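Home
Diary
Notes
Older entries
Newer entries
Contact

Friday

Got in at half past seven and the overnight run had stopped at episode 172 of the replay set. The loader had hit a recording with no gripper width in it and quit. I'd asked for it to quit on missing fields, so that's my own doing, but I would have liked it to skip the one and carry on. Changed it to write the name of the bad episode to a list and move to the next. Started it again and went to make tea.

Most of the morning went on the timing problem. The camera frames and the width readings are stamped by two different clocks, and we've been lining them up by taking whichever width reading is nearest to each frame. For slow parts that's fine. When the fingers are closing it isn't, because the width changes quickly and the nearest reading can be on the wrong side of the moment of contact. Dumisani has been saying so since January. I'd put it down to noise in the policy. Today I plotted the width against the frames for a batch of fork pickups and the step was late in nearly all of them, always by much the same amount. Noise would go both ways. He was right and I told him so.

The fix is dull. Interpolate between the readings on either side of the frame, and take a fixed delay off the camera stamp first. The delay has to be measured for each rig. Xóchitl already had a script for that, left over from the Imdale work: you open and close the fingers in view of the lens, it tracks the gap between them in the image, and then it slides one curve along the other until they agree. It wanted an older version of the plotting library and I spent longer on that than on the script itself. After that it gave the same answer on every repeat to within 2 milliseconds, which is better than we need.

Reprocessed everything before lunch. 1446 episodes in, and the list of bad ones came out at 4, all of them with the same missing field. I've set those aside. Xóchitl thinks they're from before the logger was changed and I think so too, but I haven't checked.

Lunch at my desk. Rain most of the day.

In the afternoon we went over the table-setting task with Urbańczyk on the call. They want the planner to put cutlery down on either side of a plate and they want it to cope with a plate that isn't where it was last time. Our version works out a target for the fork from the plate's edge, so if the plate segmentation is wrong the fork goes wrong with it. It does badly with dark plates. The rim and the middle come out as two objects, or the mask leaks along the shadow on one side. A striped placemat makes it worse, as the depth estimate gets confused by a repeated pattern and the stripes bunch up towards the near side at a low camera angle. I showed them both kinds of failure. They asked whether a plain mat would be allowed. I said it would, but that their customers would buy what mats they liked. They took that well enough.

We settled on fitting an ellipse to the visible part of the rim instead of trusting the whole mask. It only needs part of the curve, and the wrist view often has only part of it anyway. I wrote a first version while we were still talking -- bad manners, I know. It falls over when something else crosses the rim, such as a knife going under the plate, because the edge points from the knife get included in the fit. Throwing out the worst points and fitting again sorted most of those out. I want to see it on the whole set before I believe it.

The other thing is the forks. The grasp predictor gives a good position but its angle is out by half a turn more often than it should be. From straight above, a fork is long and thin whichever way round it is, and the crop we feed in is small enough that the tines blur into the head. For picking up it makes no difference. For laying a place it makes all the difference. Dumisani wants a second small network that only says which end has the tines. I'd rather use a bigger crop and see what happens first. We agreed I get until Friday next and then he does it his way.

Clolaseo's build server went down at four and took our tests with it, so I can't say if the interpolation change has broken anything further down. It passed on my machine. I've left the merge open with a note on it. Fokus, the viewer, now draws the width curve under the video with a line for the current frame, and that was half an hour's work that I should have done months ago. You can see the late step by eye, no plotting. I scrubbed through a dozen of the reprocessed episodes and the step sits where it should.

One worry left over. The policy we've been running was trained on the late widths, and the controller has a small hand-tuned lead in it that somebody put in to make the closing look right. I think that somebody was me. If we retrain on corrected data and leave the lead in, the fingers will close early. I've taken it out on a branch, with a comment giving the old value, and the retrain is queued for tonight with the branch named in the config so we don't mix the two up.

Home at seven. Beans on toast. The bike still needs a back brake cable and I didn't ring the shop again.

To do: check the four bad episodes, bigger crop for the fork angle, ellipse fit on the full set, delay measurement on the second rig, answer Urbańczyk about the mats in writing.

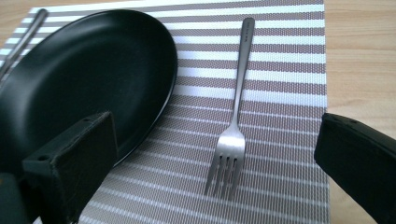 Does the delay need measuring again if the camera is swapped for another of the same model?

Measure it again each time. The delay depends on the exposure setting and the capture settings as well as the model, and the script only takes a few minutes to run.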